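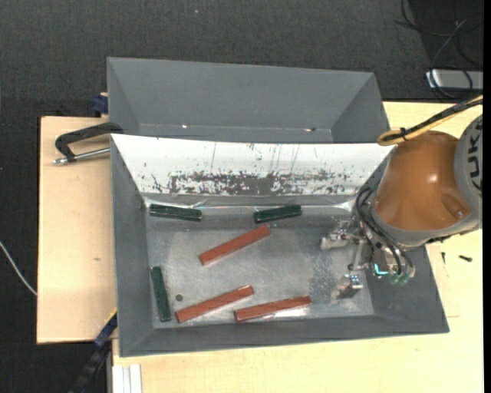
## Notes from the Swap Shelf

30 July 2024

Well, the summer clear-out has come and gone for another year, and my kitchen is so much lighter for it that I keep opening the cupboards just to look at the empty space. For those of you who joined us since the spring, the clear-out is when everybody in the Mollah neighborhood digs through closets, sheds and the backs of cars, and brings whatever is still good to the old Stokoso hall for somebody else to take home. We took in 337 items this time (I have the tally sheet on my fridge, with a coffee ring on it), and by closing time all but nine of them had found a new home. The nine are mostly picture frames, plus one very heavy bread machine, and they will wait on the bottom shelf until the fall.

I want to say a word about books, as I do every year. We love books! But we do not have the space for encyclopedias, and we had three full sets turn up this time. If you have one, please call the library first and ask whether the art teachers can use the pages. They very often can, and the maps are lovely for wrapping paper. Paperbacks, cookbooks and anything for small children are always welcome, and the cookbooks hardly touch the table before they are gone.

Things with a plug went better than they did in March, when we had that trouble with the extension cord. We now have a test corner by the stage, and if you bring a lamp or a mixer you'll be asked to plug it in and show that it runs before it goes on the table. It takes a minute or two and it saves the next person a walk back. Please tape the cord to the base. Manuals are nice if you have them – I know most of us threw ours out years ago.

Several people asked about scrap, meaning the things that really are past saving. Bent curtain rods, cracked pans and broken hinges can go to the Trandar yard out past the feed store, where they'll take household metal from you at the front gate. Take the wooden handles off first if you can. Paint cans are a different matter and should be dried out with the lids off before anyone will accept them, so start early and keep them away from the dog.

The fabric table had a wonderful year, too. Somebody brought a whole suitcase of wool pieces, sorted by color and tied with ribbon, and I took home the greens for a lap blanket that I fully intend to finish before the snow comes.

The shelf by the front door of the hall stays open all through August for small things – jars, seed packets, puzzles with all their pieces. The Drilteo Lane folks have the key if you find it locked, and they've asked that you knock at the side door, please, so the baby can sleep.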